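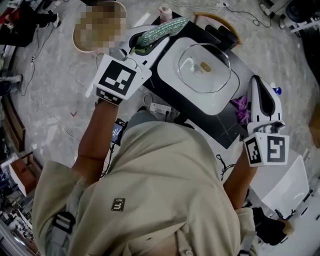 Last changed: Wednesday, 4.45 pm

The Basin

Berkay Gündoğdu had owned the basin for nine days before he discovered it had a drain. He had bought it from Stostby, the big place out past the airport, because it was white, had rounded corners and cost less than the parking. The drain was a small gold-coloured fitting in the middle of the floor of the thing, and he had taken it for decoration.

"It's for letting the water out," said his sister Elif on the phone.

"Out to where?"

She let him think about that. The basin stood on a black tabletop in a flat with one perfectly good sink, and under the tabletop was the floor, and under the floor was Mrs Tokgöz.

He had promised to cook for Mrs Tokgöz. It was meant as an apology for the business in July with the washing machine, and she had accepted the way a magistrate accepts a plea. She wanted the bitter melon dish, she said, the one her late husband used to make, and she wanted it done properly. Berkay had never cooked a bitter melon. He had gone to the grocer and come home with something long, green and bumpy, and had since begun to doubt it.

"Hold it up," said Elif, who had made him switch to video.

He held it up.

"That could be a cucumber."

"It's got stripes."

"Cucumbers have stripes. Did you taste it?"

He had not tasted it. It seemed rude to bite into somebody's dinner. He pointed it at the far end of the table instead, like a man showing a dog where the ball went, and asked what he should do about the lid.

The lid was glass and had eight sides. It had come with a pot he'd lost in the divorce, and it fitted nothing he still owned. He had tried it on the frying pan, the soup pot and, late one night, a flowerpot. Now it was lying in the basin waiting to be washed for a meal in which it had no part. Elif said to throw it out. Berkay said it was a good lid.

"You kept the lid and she kept the pot," said Elif. "Listen to yourself."

"She got the car as well."

"What did you get?"

He looked over the table. He had got the purple cloth, which he had crumpled up beside the basin and meant to fold. He had got the little white and pink bottle at the back, whose contents he'd been meaning to find out. It had moved house with him twice.

"The chair," he said. It was a nice chair. It had a curved back.

At ten to six there were two knocks from below, a broom handle by the sound of it. Mrs Tokgöz liked to eat early. Berkay told Elif he'd ring her back, ran some water into the sink, the real one, and cut a thin slice off the end of the vegetable. He stood there with it on his tongue for a while.

Then he rang her back.

"Well?" said Elif.

"How do you make a cucumber bitter?"

"Leave it with you for a year," said his sister, and went to find her husband, who knew a bloke with a grocery shop in Faltach Street that stayed open until seven.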